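**Weekend packers + one driver wanted — Forevden Care Parcels**

We're a small outfit sending care parcels to students, shift workers and people stuck in hospital. Busy season starts in October and we're short. Need four packers and one driver, casual to start, could go longer if it suits both of us.

Shed is behind the old Görtz tile showroom, Wuvlow end of the industrial estate. Roller door, grey bins out front. Parking on the gravel, not on the neighbour's grass please.

**Packers**

- Morning shift 6.30 to 11, arvo shift 11.30 to 4
- Standing most of it, mats supplied
- Cartons up to 12 kilos, trolley for anything bigger
- Reading a pick list and getting it right. Allergies matter. If a list says no nuts, no nuts
- Writing the gift card by hand when the customer pays for it, so legible handwriting a real plus

No experience needed. If you've done supermarket nightfill or a school canteen you'll pick it up in a morning. We start everyone on the snack line and move you to the bigger hampers after.

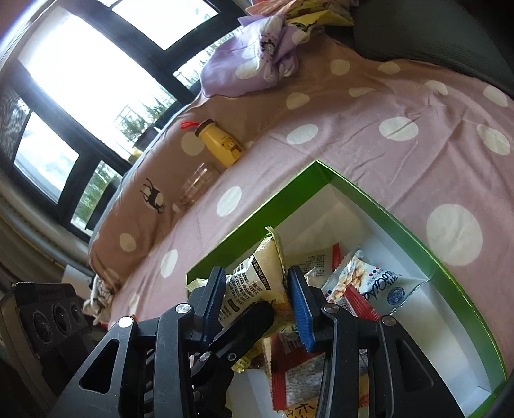 Pay is casual rate plus penalties, paid fortnightly into your bank, super on top. No piece rates. We tried them years ago and people rushed and parcels went out wrong, so never again. Most orders are the shallow box size, and the fiddly bit is always packets with the pointy crimped ends, which want to stick up past everything else and catch on the lid. Lay them flat, heavy stuff in first, tissue last. You'll get the hang of it. Gloves in S to XL, tell us if you need latex free.

**Driver**

- Full licence, manual. The van is a manual and it is not changing
- Two runs, the hospital run (out by 8) and the campus run after lunch
- 46 drops on a normal day, more before exams
- Comfortable with stairs, the colleges mostly dont have lifts
- You fill in the log sheet. Every drop. Pen not pencil

Van lives at the shed, no taking it home. Fuel card supplied. Bring your own lunch or use the microwave, the good one is on the left.

**The other stuff**

Everyone does the food handling course, we pay for it and we pay you for the hours. Closed toe shoes. Hair tied back. Phones stay in the lockers except at breaks — sorry, had too many mispacks. Radio is on, requests taken within reason. There's a dog, Demon, she belongs to Sunil and sleeps in the office. Not allowed in the packing area so don't let her talk you into it. If you're not good with dogs say so and she'll stay home on your shifts.

Students welcome, we roster around exams if you give us two weeks notice. Parents after school hours work, ask, we can usually do the morning. Must be 16 or over for packing, driver 21 or over for the insurance. Need the right to work in Australia.

**How to apply**

Short email or drop a note in the box at the shed, PO Box 1566 also works but its slow. Tell us:

- which job
- what hours you can do and cant
- one person we can ring about you

No cover letter, no selection criteria, a few lines is plenty. Martti Vainio does the packers, Sunil Saha does the driver. Put the right name on it or it sits in the wrong tray. Paid trial shift for anyone we like the sound of — three hours, then we both decide.

Filling spots as we go so get in early.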